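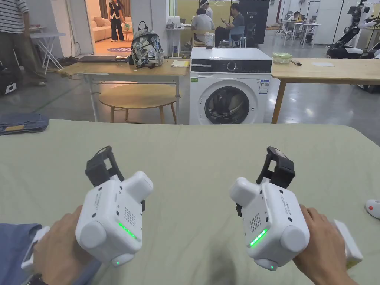 Figure 4.1 A front-loading washer, with a folded pair of jeans on the table in front of it.

Chapter 4
Washing What You Wear

I ruined a sweater the year I moved into my first apartment in Milstead. It was gray wool, it had been my grandmother's, and it went into the machine a women's medium and came out fit for a teddy bear. I'd been doing my own laundry for years by then! I just had one setting, and I used it on everything (hot, long, plenty of soap), and until that afternoon I'd gotten away with it.

So we're going to slow down in this chapter and look at what goes on between the hamper and the drawer. You've spent three chapters on fibers and how cloth is made, and now you get to use all that. If you remember why wool felts and why cotton can take a beating, you're already halfway to reading a care label without squinting at it.

Let's start with something easy. Take a pair of jeans like the ones in Figure 4.1. Denim is cotton, usually, and it's woven in a twill, which you met in Chapter 2. It's tough stuff. You could wash it hot every week and it wouldn't fall apart, but the blue would go, and it would go fastest along the seams and at the knees. Indigo mostly sits on the outside of the yarn, so every bit of rubbing takes some away. I turn mine inside out, zip them up, and wash them cold with other dark things. And look at the leather patch. Leather doesn't love hot water or a hot dryer, and a patch that starts out tan can end up stiff and curled, so that's one more vote for cold.

Now the machine. A front loader has its big round door on the front, and the drum behind it turns on its side, lifting the clothes and letting them drop through a fairly small amount of water. Top loaders with a center post swish the clothes around in a deeper bath. Both get things clean, but they don't treat cloth the same way, and they don't want the same amount of detergent. My old Tondska was a front loader, and I fed it soap as if it were my mother's top loader, and for 2 years I wondered why my towels felt like cardboard. It was leftover soap, all of it. We'll work out proper amounts in Section 4.3, and I think you'll be surprised how little you need.

Then there's the dial. Most people I've taught use one or two of the cycles and have never touched the rest (I was the same). A cycle is really just a handful of choices bundled together: how warm, how long, how much tumbling, how fast the spin at the end. Once you can pick those apart, an unfamiliar machine stops being scary, even one labeled in a language you don't read.

Before you go on, please do one small job for me. Pull 2 things out of your closet, one you wash without thinking and one you're a bit afraid of. Find the care label in each and copy the symbols into your notebook, even the ones you can't make sense of yet. Keep that page handy, because we'll come back to it in Section 4.2.

Words to watch for in this chapter: agitation, colorfast, crocking, felting, load size, spin speed, surfactant.

4.1 Sorting Before You Wash

Dump the hamper out on a table or a clean bit of floor and check the pockets first. I've washed a bus pass, a lip balm and a whole pack of tissues, and the tissues were the worst by far.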